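Drurodbridge High School Robotics Club
Progress report to the Engelhardt Fund
2018-08-29
Prepared by Gisela Brinkmann, club advisor

Summary
The summer part of the project is finished and we are on schedule for the fall term. Of the 900 dollars in the second payment, 812 has been spent. The rest is held over for spare gripper fingers.

Work since the last report
The club met through August in the old drafting room. Students remounted both arms on a single rail, rewrote the homing routine, and put up the fabric walls around the work area. Homing used to fail when the arms were started in the wrong order – that is fixed.

The Skina control software was updated once. The update broke our saved positions, and re-entering them cost us most of a week. Students now keep a copy of the positions file on the club drive.

Attendance
There are 14 students on the roster, almost all of them returning. Two seniors graduated in the spring and their wiring notes were incomplete, so the cable diagram had to be redrawn.

Desk task
The fall task is tidying a desk. Students write the program that decides which arm takes which item and where it goes. Current items include a book, a stapler and a red cup of pencils, with a wire-mesh shelf unit in the back corner. Each arm has its own wrist camera.

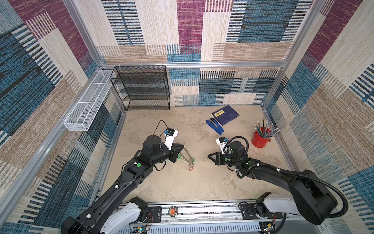 Problems
Small parts are still hard to pick up. The boards beside the arm bases need covers before the younger students start.

Next steps
Print the board covers, finish the pick-up code for the stapler, and register for the Dellelska student meet. We are not requesting a change to the budget.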